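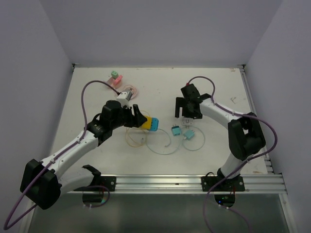 Connectors and coiled wires on the white bench, with the yellow and blue pair joined.

Wimmont Repair and Wiring Club
Minutes of the monthly meeting, Thursday, May 7, 2026

In the chair: Oluf Hafstein

1. Last minutes
Agreed, with one correction. The crimping tool went to the Ditwood group on loan and was not given to them. They know this and would like to keep it until the end of the month. Agreed.

2. The connector sort
Most of the evening went on this and what a good evening it was. The tub from the Thoroddsen clear-out has been sitting under the stairs since December and we finally got to the bottom of it! Final tally 238 usable parts, which is far more than any of us guessed, plus a carrier bag of odds and ends for scrap.

We talked for quite a while about how to store it all. Oluf wanted everything filed by number of pins. Others felt beginners look for colour first and will never find anything filed by pins. After some lively back and forth (and a second pot of tea) we settled on colour for the drawer fronts and pin count on the little bags inside. Mated pairs such as the yellow and blue ones are to be kept joined together, so the halves don't go wandering off again. Loose wires to be coiled and tied before they go in a drawer, please, even short ones.

The plain white bench top was much praised. Small parts show up beautifully on it and several members asked if the other bench could be done the same way. Oluf to find out what paint or sheet would do the job and bring a price.

ACTION: Oluf, bench top price. Everyone, bring clean jam jar lids for sorting trays.

3. Drawers
The Draltier cabinet is ours if we can collect it. It has 4 deep drawers at the bottom and lots of shallow ones above, and the runners are in lovely order. It will need two people and an estate car. Three offers of help already, thank you all. To stand by the window where the broken stool is now. The stool to be mended or thrown out by next time, and this time we mean it.

4. Beginners' evening
Very keen to do another. The last one was such fun and people are still talking about the doorbell. Suggested theme is "Plugs and sockets that click", using the sorted connectors, with everyone making up a short lead to take home. We have some 2000 small cable ties, so we shan't run short of those. Still needed: heat shrink in the thinner sizes, and another pair of side cutters that will cut.

5. Any other business
The lamp over the small bench flickers. Bulb tried, no better. Switch to be looked at.
The key code for room 203 has changed, ask Oluf.
Biscuits: ginger ones requested.

Next meeting same time, same room. Cabinet to be in place by then if all goes well.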